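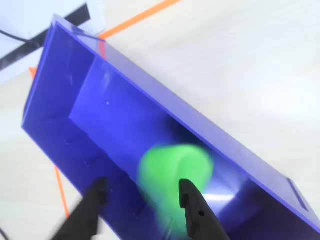
Page last changed: 2 March 2022

Acrylic trays and open boxes: questions we get

These are the questions that reach the Pluludel workshop most often. If yours is missing, write to Llinos Watkins at the front desk and she will pass it to the right bench.

What are the open boxes made of?
Acrylic, all the way through. The blue-violet one is the color we sell most. It comes with a glossy finish and no lid.

Why does the color look different from one side to the next?
The sheet lets light in and also reflects it. A side wall facing a window can look violet while the one across from it looks close to navy. Put the box on a pale surface and the floor inside will look lighter than the walls. Anything bright you put in it, a green item for example, will throw a little of its own color onto the blue. We get a few returns every June from people who think they were sent two shades. Please move the box to another spot before you send it back.

Can I get a lid?
No. We made lids for a short time under the Tisura name and stopped, as they bowed in warm rooms. Old Tisura lids do not fit the current boxes.

What do people keep in them?
Pens, brushes, spools, small cups, remote controls, seed packets. The long shape suits a shelf or the back of a desk. Gebhard Eberhard in our cutting room keeps drill bits in his, but we don't recommend loose metal if you care about scratches.

Can I put food in it?
Wrapped food is fine. We have not had the material tested for direct contact with food, so we can't tell you it is safe for that.

How do I clean it?
Lukewarm water, a drop of dish soap and a soft cloth. Don't use window cleaner, rubbing alcohol or paper towels. Ammonia and alcohol can cause fine cracks along the glued edges, and they may not show up until weeks later.

Can scratches be taken out?
Light ones, yes. Use a plastic polish and work in small circles. Deep ones can be sanded and polished, but the gloss is hard to match at home. We do this on the bench for boxes bought from us. Ask for Ibsa Wubshet.

Does it go in the dishwasher?
No. The heat will warp it.

How much weight will it hold?
Sitting flat on a table or shelf, more than you are likely to put in it. Don't carry a full box by one end wall - the joint there takes all the load. Hold it underneath with both hands.

Do you make other sizes?
Yes, to order. Send inside measurements, not outside ones, and say which way is up. Custom orders take 37 days from the date we confirm the drawing. The smallest order for a custom size is 3 boxes.

Can I buy a single sheet in the same color?
Only as offcuts, when we have them. They are sold at the Adivura shop and can't be reserved.

My box arrived cracked. What now?
Keep the packaging and write to us with your order number. Tassanee Ruangrit handles claims and will send a replacement or a refund, whichever you prefer. You don't need to mail the broken one back unless she asks for it.

Related pages
Care sheet for colored acrylic
Adivura shop: hours and directions
Ordering a custom size
Drawer dividers
Returns and damaged orders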